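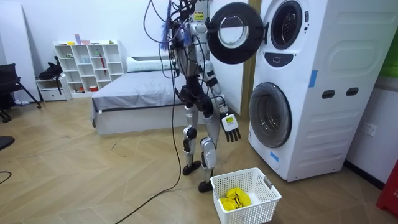
Shared laundry room at Condadard opens, stacked washer-dryers now in use

17 June 2026
By Ekaette Okeke

Residents of the Condadard building can do their wash at home again. The ground floor laundry room opened this morning after a long stretch of hauling bags to the coin place on Ezeani Street.

New in the room: tall white stacked units, one appliance on top of the other, both with round front doors. Wood floor kept. White basket on the floor for anyone who forgets theirs. Please leave it in the room.

"My back is very happy," said Siu-fong Hsiao, who has lived on the second floor for 19 years. She did towels first. Then the curtains.

The job cost $1,532 more than planned, building manager Hemant Nautiyal said, mostly for a drain line that had to be moved. Rents will not go up over it. The extra comes out of the repair fund, he said, and tenants will get the numbers in writing by the end of June.

All 61 apartments share the room. Sign-up sheet is on the inside of the door, slots are 2 hours, and you can book one slot at a time. No names for next week until the current sheet is full.

A few things Nautiyal asked us to pass on:

The upper door swings out to the left, and it swings wide. Watch your head, and keep kids back when its open.

Leave the top door open a while when you finish so the drum can air out. Close the bottom one.

Don't peel off the blue tape on the side of the unit. He will take it off himself.

No rugs, no shoes, no dog beds. Those still go to the coin place.

Not everyone is sold. Kristóf Fekete, fourth floor, said the top appliance is too high for his mother and he wants a step stool in there. Nautiyal said he would look at a sturdy one with a rail but gave no date. Razia Farooqui asked about later hours for people on night shift. For now the room closes at 10 p.m., and the last load has to be in by 8.

Detergent is not suplied. Questions go to the office, mornings only, or drop a note in the box by the mailboxes.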